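Hurnalcombe Flerine Two-Arm Bench Cell

Bench Cells > Two-Arm > Flerine
Page updated 12/28/18

The Flerine is a tabletop workcell for groups who want two arms, a sturdy frame and a working Monday without first becoming a furniture company. Aluminum extrusion, three walls, wood-grain top, both arms on the front rail. You supply the dishes and the patience.

Most buyers budget for the arms and then discover brackets. We quote the whole cell as one line, brackets included, and list separately only what you can reasonably refuse.

What comes with it
Frame, top and wall panels
Two arms with parallel-jaw grippers
Wrist camera for each arm, plus one fixed camera
Dizon controller and cabling
Printed wall graphics, or plain white if you must

What doesn't
Plates, racks, and anything else you intend to drop
Workstation (ask for the current spec sheet before buying one – people guess, and they guess low)
Freight beyond 500 miles

Plate handling on the Flerine

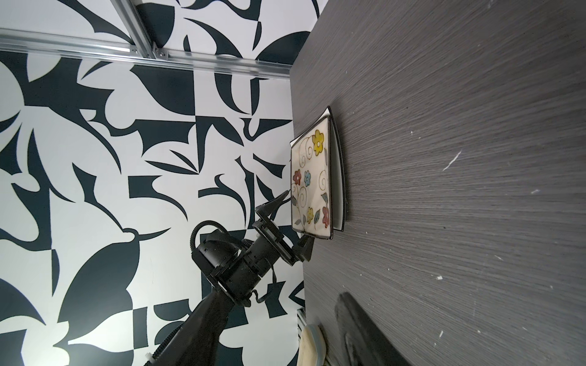
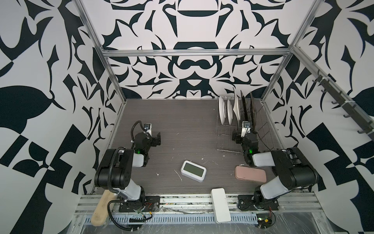
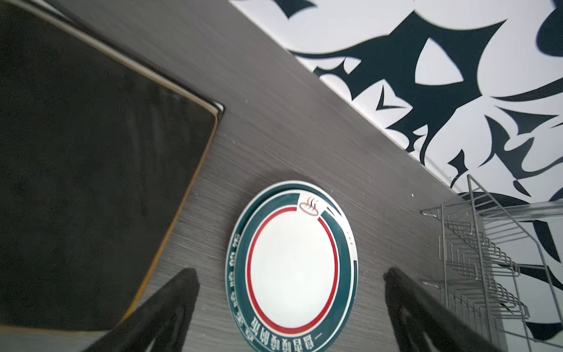 Flerine cell with patterned wall graphics. Tableware not included.

Planning your space

Leave 29 inches clear in front of the rail. You will want to reach in, and so will whoever is fixing what you did when you reached in. Total weight is up to 130 kg depending on panels, so the folding table in the corner is not a candidate. Each cell needs its own 15 amp circuit. Sharing with the coffee maker has been tried.

Planning your budget

Set money aside for spare finger pads and a second set of wrist cables. Cables bend all day for a living and eventually resign. The Pratero spares kit covers both and ships with the cell if you order them together; ordered later, it pays its own freight.

Tableware is the cheap part. Buy several shapes, since a gripper that is happy with a round plate may have opinions about a square one.

Lead time

The next build slot after the current one is October. Deposits hold a slot. Enthusiastic emails, which we do enjoy, don't.

Request a quote | Download floor plan | Compare bench cells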